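The washer stays, for now

We moved into the new place in July, and the washing machine came with it. Our old one went to my cousin, so for the first weeks I took everything to Furora, the laundromat by the station, 40 minutes each way with the wait. I finally got around to the laundry corner at home.

It is a white front loader. The label on the front is mostly small print, and I still need to find a manual.

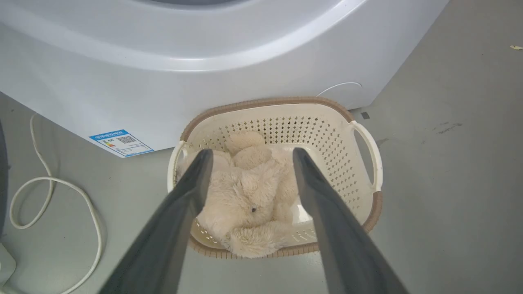
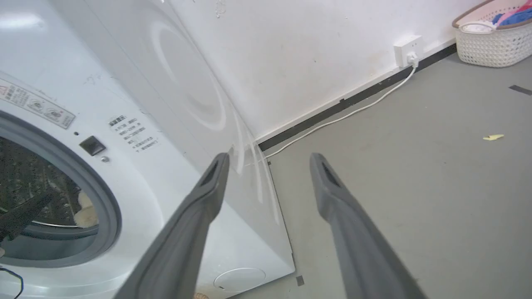 Low on the front: the energy sticker in one, the round filter cover in the other.
Photos: Zohreh Shirazi

The floor is first on my list. It has dark marks that I want to try scrubbing before I think about paint. The long white cord is next. I bought a pack of 14 clips at Druro to run it along the wall, and I will probably use six.

I also plan to open the filter, with a shallow tray and an old towel ready. After that comes an empty hot cycle with the door left open overnight. If the gasket still smells, I'll order a new one.

A new machine would cost us 500 or more, so that can wait until next year.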